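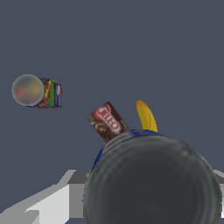 January 4, 2021

Back on the sim for the shed arm. Wrist camera view is rendering properly now, JELLO box reads fine and the banana's colour is right. Light is still flat and the background is plain grey-blue. Leaving that until the grasping is sorted.

Ran 257 drops overnight on Karlijn's old desktop, 50 steps of settling each. Around 60 ended with objects hanging in the air or sunk into each other. Floor reckons it's the collision meshes — she had the same bother in July with the Hendriks base and fixed it by swapping to simple hulls. Will try that on the cans first.

Also changed the camera offset by 2 cm in the config. The real bracket sits further forward than my drawing, my mistake. Old value is commented out, please don't delete it.

Elbow servo from Listier still not here. Printed the spare horn anyway, centre hole is tight and needs a file.

To do: hulls, rerun with the same seed, ask Floor for her July script. Karlijn needs her desktop back after the rerun.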